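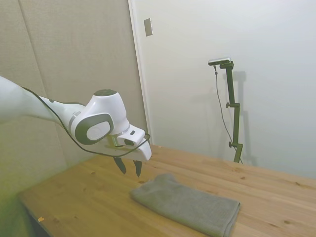
*Arm over the table in the folding cell, gripper open, folded gray towel to the right.*

**Minutes — folding cell fault review, March**

Held in the small meeting room at Stoltthorpe, 2:00 p.m. Present: cell operations, maintenance, safety, software. The Kedari project lead joined by phone. Apologies from purchasing.

**1. Previous minutes**

Accepted with one correction. Item 4 should read "Fortin line," not "Celtov line."

**2. Gripper fault**

Operations reported that the arm stopped during cycle 2,109 of the towel run. The right finger had gone down into the tabletop during the approach and the controller tripped on force. Nobody was inside the marked area. The operator pressed the stop button, called maintenance and wrote up the log.

Maintenance checked the fingers and the wrist mount and found no damage. There is a shallow dent in the table, which will be sanded out.

Software went through the log. The height reading for the towel was 30 mm too low on the last approach. The same offset shows up in smaller amounts going back to cycle 309 of the same run, but it stayed under the alarm limit and the run carried on. The likely cause is that the sensor on the stand behind the table had slipped on its clamp. Maintenance found one of the knobs on the stand loose. It is not known when it came loose.

**3. Cable**

Safety raised the black cable that runs along the outside of the arm and loops in front of the gripper housing. It did not cause this stop, but it hangs low enough to catch on a folded item. Software asked that it not be tied down tight, as the wrist needs the slack to turn. Agreed to try a shorter loop with two clips and run the wrist through its full range by hand before powering up.

**4. Restart**

Operations wanted to restart the same afternoon. Safety did not agree. After some discussion it was settled that the cell stays locked out until the stand has been re-clamped and the height check repeated. The first 400 cycles after that will be run at reduced speed with an operator at the stop button.

The Kedari lead asked whether the delivery date moves. Left open until the slow run is finished.

**5. Actions**

- Maintenance: re-clamp the stand, mark the pole at the correct height, sand the table.
- Maintenance and software: reroute the cable — photo to be added to the log.
- Software: lower the alarm limit on height offset and send the new value to operations.
- Operations: add the stand knobs to the start-of-shift check sheet.
- Safety: file the incident form and send a copy to Celtov.

**6. Other business**

Spare fingers from Fortin are still on back order. Purchasing to chase.

Meeting closed 2:50 p.m. Next meeting after the slow run.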